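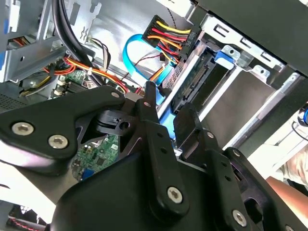

What should you do first when somebody hands you an old desktop tower and asks you to get the drive out of it?

Unplug it from the wall, hold the power button in for a few seconds, and then sit down and look at the cables before you touch a single one of them.

Notes for the evening talk, Vakammont Library, April 12, 2025
Vignesh Arumugam

Say hello, thank Pacheco Computer Repair for lending us the bench mats, and let people find their seats. Don't rush this part. Last September I started talking while folks were still getting coffee and half the room missed the bit about the power cord.

Opening. I like to begin with my aunt's machine, the one that sat under her sewing table in Dulik for years and years with 1,691 photos on it that she was sure were gone for good. They were all there! The computer wouldn't start, but the drive was perfectly healthy, and it took me longer to find my screwdriver than it did to get the thing out. (Pause here, people usually want to tell me about their own aunt.)

Then the two kinds of cable. The power supply sends out a bundle of colored wires, and you'll see yellow, red, orange and black in there, going into a black plastic plug. The plug may have some tiny printing on it, a letter and a number. Write that down on masking tape before you pull anything. The other kind is the SATA data cable, a single cable, often a nice bright blue so you can follow it with your eye down toward the drive. Pull by the plug and never by the cable, and if there's a little metal clip, squeeze it first.

Next, the drive cage. In a lot of these towers the hard drive sits sideways in a sheet metal cage with a colored plastic latch on it, blue on some of them. Ask who has met one of those latches before, and let a brave person come up and feel how it gives. Remind everyone that the green circuit board on the drive is not a handle, bless it, and that sheet metal edges bite.

Hands-on, 60 minutes. Everybody works in groups of 3 with one tower between them. Walk around. Let them be slow. If a latch is stubborn, look for a screw on the far side before anybody leans on it.

Leave time for the question about wiping drives, which always comes. Short version: copy first, check the copy on another computer, and think about wiping next week.

Allel handout is on the back table, 2 pages, the cable drawings are on the second one. Collect the screwdrivers.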